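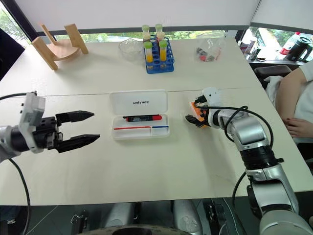

The pencil case with the lid up, on our shared table

How to organize a hard pencil case so the small things don't go everywhere?

Posted by Farahani_K, July 7, 2025

Hello all. I have a plastic pencil case with a hinged lid, the long kind, and at this moment I keep only one marker in it, the black one with the red cap. I would like to use it for everything I carry to our study room: two markers, an eraser, a short pencil, some clips. My problem is that the small things slide under the markers and I must empty the whole case to find one clip. The table in the study room is shared with the science club, so there is always a rack with test tubes and a glass bowl on it, and I don't want to spread my things between them. Inside the case is one long part and one small part. Should I buy a bigger case, or is there some method for this one?

We use cookies to remember your settings. By continuing to read you accept our cookie policy. [Accept] [Manage]

Clotilde Picard

Please keep the case, it is good enough. I teach sewing in Rimholm and I have used this type of box since February for chalk and needles. What I do is to decide first what belongs in the small compartment, and this is only for things shorter than a finger. Eraser and clips go there. The clips I put first in a little paper envelope, folded twice, otherwise they travel over the divider when you walk.

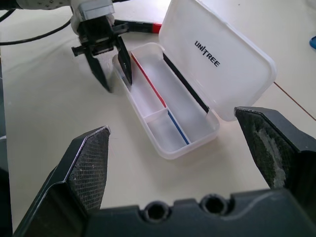 The long compartment is for markers and pencils, and I advise to lay them all in the same direction, caps toward the small part. Then you see immediately if one is missing. Don't fill it to the top, the lid should close without pushing. If you have to push, take one marker out — it is better than a broken hinge. Once in a month I wash mine with warm water and a drop of dish soap and leave it open on a towel.

Before I wrote my name on the bottom with a pen for fabric, but it went away with the washing. A sticker inside the lid stayed longer.

imell83

just buy a zipper bag, cheaper and it fits in any backpack

Ristirton Reader

I don't agree with the zipper bag, because in mine all the pencil points broke. I agree with Clotilde about the envelope. I would only add that a thin piece of felt on the floor of the long part stops the rolling and also the noise. Cut it a little smaller than the bottom so it lies flat, and no glue is necessary.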